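Kumiko Yagi
I moved to Didville in November and on Saturday I finally bought my first dining table. A thread about what I learned on buying old furniture in a country where the language is not mine. 1/9

First lesson is vocabulary. In the shop in Merkitberg the seller said the table was "sound". I thought it was about noise. It means nothing is broken. I nodded for a long time before I looked it up on my phone. 2/9

Second lesson is measuring. My kitchen wall is 197 cm and the table I liked was longer than the wall. I had measured the room but I had not written it down, so I telephoned my neighbour and she went in with a tape. Please write it down. 3/9

Then the price. It was marked 400 and I am not good at asking for less. In my family we pay what the paper says. I asked "is this the final price?" in a very small voice and he took off the delivery cost - I was so happy that I forgot to ask which day they deliver. 4/9
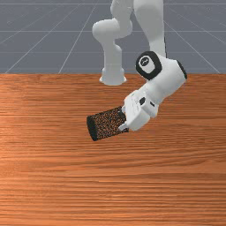

Darcy Poirier
Always ask which day! And ask if they carry it up the stairs or leave it at the street door. Mine from Plundus stood in the entrance hall for a whole weekend.

Kumiko Yagi
Thank you Darcy, I called them this morning. They carry it up 2 floors and after that it is my problem. I live on the third, so I have invited two strong colleagues and promised them curry. 5/9

Now the care. The seller told me oil, my neighbour told me wax, and my mother told me on the telephone to use a cloth and leave it alone. I read for three evenings and understood that it depends on the finish which is already there. If it has varnish, oil will only sit on top and become sticky. 6/9

My old teacher Mrs Kuroda used to say that you should look at wood in the evening, with the lamp low and from the side. Then you see the scratches, but you see also how the grain goes. I do this now in every café, and my friends are a little embarrassed. 7/9

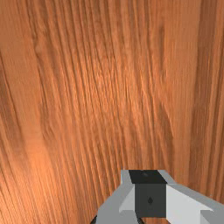
Fine lines in the middle, wider towards the edges.

One word I am proud of is "figure". For wood it means the pattern, the waves and the ripples. I used it with the seller and he became much more friendly - then he talked for half an hour and I understood perhaps a third. 8/9

Next problem is chairs. Four the same are expensive, four different ones are cheap, and I don't know yet if different chairs look charming or only poor. If you have done it, please tell me how it looks after a year. 9/9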